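Furdale Open Day: Frequently Asked Questions

When is it?
Wednesday. Doors open at 2 and the last demonstration starts an hour before we close, whenever Tõnu decides that is.

Do I need a ticket?
Yes, and it's free. We have room for 60 people per session. Last year's waiting list suggests you should book before you finish reading this.

Where do I go?
Room 485, Koppel building. The elevator is slow. The stairs are slower.

Can I shake hands with the robot?
Ask Marilou Aquino first. She will say yes, then tell you where to put your fingers.

Will it do anything impressive?
That depends on how you feel about picking things up and putting them down. We feel strongly about it.

Can my kids come?
Yes, if they stay on your side of the red line. This goes for uncles too.

Is there coffee?
There is a machine. It is the least reliable automation in the building.

May I take photos?
Go ahead, no flash please.

Who do I call if I'm lost?
Hipólito Garrido, extension 3736. He may also be lost.

What does a demonstration look like?

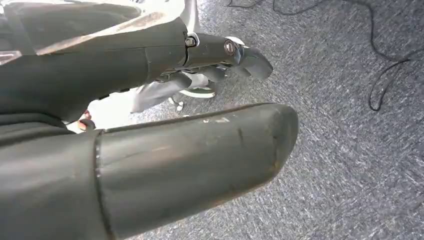
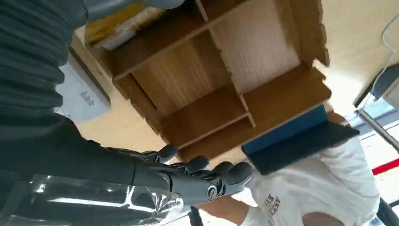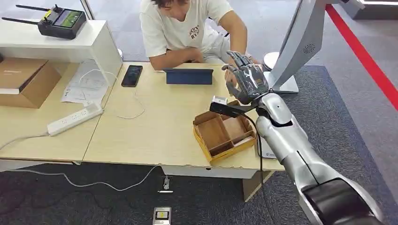
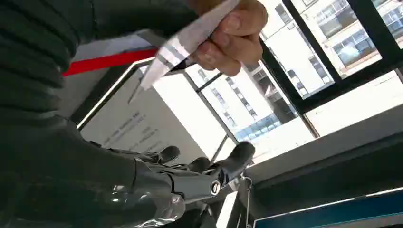

Robot hands at the Furdale demonstration.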